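Clakeck Demonstration Guide
Section 4: Setting up and running the arm for visitors

This section covers the short demonstration given at open days and booked visits. It assumes the arm has already been installed and calibrated as set out in Section 2. Revised 2021-10-31 by Divya Achari.
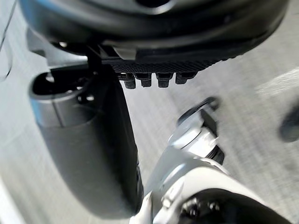 4.1 Who needs to be there

Two trained people run every demonstration. The operator stays at the control desk from power-up to power-down. The host talks to the visitors and watches the floor. Neither person does both jobs, even for a small group.

At Skuvaddale the trained operators are Borghild Vik and Alvar Eklund. Anyone else must be signed off by Randi Tveit before running the arm with visitors in the hall.

4.2 Before the doors open

Allow 60 minutes for these steps.

1. Sweep the floor inside the marked area. Grit gets under the visitor barrier feet and makes them slide.
2. Set up the barrier. Check that the gate is latched and that the latch light on the desk is green.
3. Walk along the arm's cables from the base to the wall box. No cable should be pinched, stretched or lying where a visitor could step on it.
4. Check the hand and the wrist cover for cracks, missing screws and loose parts. Tighten only the screws marked on the Jutar parts sheet. Report anything else.
5. Turn on the main switch at the wall, then the switch at the desk. Wait for the ready message.
6. Press each emergency stop in turn. The desk should show a stop every time. Reset before pressing the next one.
7. Select the program VISIT SLOW and run it once with no one inside the barrier.
8. Open the wrist view on the hall screen and turn the screen toward the benches.

Note: If the ready message has not come up after 2 minutes, switch off at the desk, wait until the fan stops, and start again from step 5. If it fails a second time, cancel the live part and use the talk in Section 6.

Caution: Do not run VISIT FAST with the gate open, even for a test. The gate switch will stop the arm, but a stop at that speed is hard on the wrist joint.

4.3 Bringing the visitors in

1. The host meets the group at the side entrance and gives the safety talk there. It is noisy in the hall once the compressor is running.
2. Ask visitors to put bags and coats on the rack by the door. Straps and scarves should not hang over the barrier.
3. Seat the group on the benches. People who want to stand may do so behind the benches.
4. The host gives the operator a raised hand. The operator repeats the signal. Only then does the program start.

Note: School groups must have their own teacher in the hall the whole time. The host is not a stand-in for the teacher.

4.4 Running the demonstration

1. Start VISIT SLOW. Let it run through without talking over it. Most people want to watch first.
2. Run it again. The host explains the moves as they happen and points out the wrist view on the screen.
3. Pause the program at the hold point and take questions.
4. If the group is interested and the gate light is green, run VISIT FAST once. Warn visitors about the noise.
5. Return the arm to its rest position.

The question that comes up most is what the arm does when someone gets in its way. Answer it plainly: this arm does not sense people, and the barrier and the gate switch are there to keep people out of its reach. Do not offer to show this with a hand or an object.

Caution: If anyone leans over or climbs the barrier, the operator presses the stop at once. The host speaks to the visitor afterward. Do not wait to see whether the person moves back.

Caution: A paused arm is still powered. No one goes through the gate until the operator has switched off at the desk and said so out loud.

4.5 After the visit

1. See the whole group out before opening the gate.
2. Switch off at the desk, then at the wall.
3. Wipe the wrist cover and the hand with a dry cloth. Do not use window cleaner. Ebbe Viklund had a cover go cloudy from it in March and the replacement took weeks.
4. Fill in the visit sheet: group name, programs run, any stops and the cause of each.
5. Leave the sheet in the tray at the desk and hang the gate key on its hook.

Faults found during a visit go on the red sheet as well as the visit sheet. Parts are ordered through Viklund. Give the part number from the Jutar sheet and the side of the arm it came from, left or right as seen from the desk.

For moving the arm to another hall, see Section 5.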